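Trail snacks for a multi-day hike – what do you carry?

Started by clernamano_marlene, Aug 20, 2025

clernamano_marlene
Hi all! I'm walking the Laizer loop in November with my sister (70 miles, we're giving it six days) and I'm stuck on food. Dinners are fine, I dehydrate my own chili and rice and I could eat that forever. It's the daytime stuff I can't get right. Last year I packed nothing but granola bars and by day three I was throwing them back in the bag half eaten. I got so sick of oats. What do you all munch on between breakfast and camp?

suvomum_hiker
Nuts and dried fruit, same as it ever was. I know it's boring but the calories are there and it doesn't care if it gets sat on. I go through the Asian grocery near me instead of the outdoor store, way cheaper and a lot more choice. The dates stuffed with walnut are my favorite by a mile. They come wrapped one by one so I just drop a few in my hip belt pocket each morning.
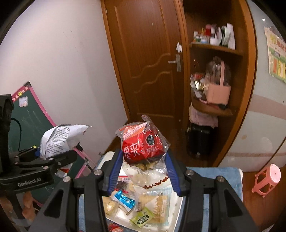 My rule is one thing every hour whether I'm hungry or not. If I wait until I'm hungry I've already gotten grumpy and my husband has to hear about it.

Genivaldo N.
Gonna disagree on the individually wrapped stuff. You end up with a pocket full of sticky little wrappers and one always gets away from you. I picked up 36 bits of snack trash on the Brisen section last fall, and most of it was tiny torn corners. Buy a big bag, pour it in a zip bag, done. Reuse the zip bag.

suvomum_hiker
I've never left one behind, thank you very much! I carry a trash pouch on my shoulder strap. And wrapped ones don't go stale or turn into one giant lump when it's humid, which your zip bag definitely will.

Genivaldo N.
Fair on the lump. I've eaten the lump. It tastes the same.

mwende_m
Can I put in a word for salty? Everyone talks about sugar and then wonders why they feel gross at 2 in the afternoon. I take corn nuts, sesame sticks, those hard little cheese crisps, and a tube of olives with no liquid. On hot days the olives are the best thing in the world.

For November I'd think about what freezes too. I once bit into a chewy caramel bar on a cold morning and lost a filling. 574 dollars to fix that tooth. Nothing chewy comes out of my pack before ten anymore, it rides inside my jacket first.

clernamano_marlene
Ouch!! OK, that's going on the list. My sister has a crown on each side so this is very relevant. Do dates get hard like that?

suvomum_hiker
Firm, but I've never had trouble. Keep a couple in an inside pocket if you're worried.

Hamisi_Nd
Whatever you buy, look at the back before you pack it. I started doing this after I hauled a whole bag of rice crackers up a mountain and found out how few calories were in it. Mostly air! I want a lot per ounce, and anything puffed stays home. Also check the allergy stuff if you're sharing, my hiking buddy can't do tree nuts, so we keep our food separate. 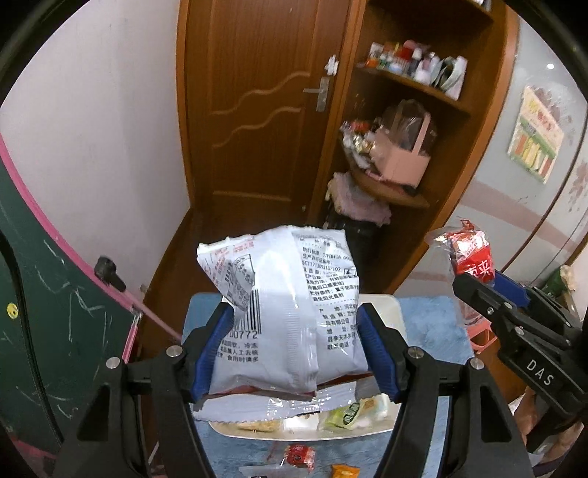 The other thing is to poke a pinhole in any puffy bag and tape it over if you're gaining a lot of elevation. Mine popped inside the pack and I was finding crumbs in my socks – all of my socks – for the rest of the trip.

Genivaldo N.
Or, and hear me out, pour it in a zip bag.

Hamisi_Nd
lol ok you win that one

Mwajuma K.
Late breakfast person chiming in. I can't eat first thing so I pack my mornings like a second lunch: tortilla, peanut butter, banana chips, rolled up the night before. I eat it walking. Then real snacks in the afternoon. Marlene, have you done a trial day with your pack on? Things I love on the couch I can't stand when I'm sweaty and tired. Dried mango is one. Love it at home, can't look at it on a climb.

clernamano_marlene
That's such a good idea, we have a training walk coming up and I'll bring a bit of everything. So far I've got walnut dates, corn nuts, olives (I have to know), the tortilla thing, and one granola bar for old times' sake. Does anybody know if there's a store at the Brisen trailhead or is that closed by November?

mwende_m
Closed when I went through, but there was a water tap still on. I'd bring everything with you.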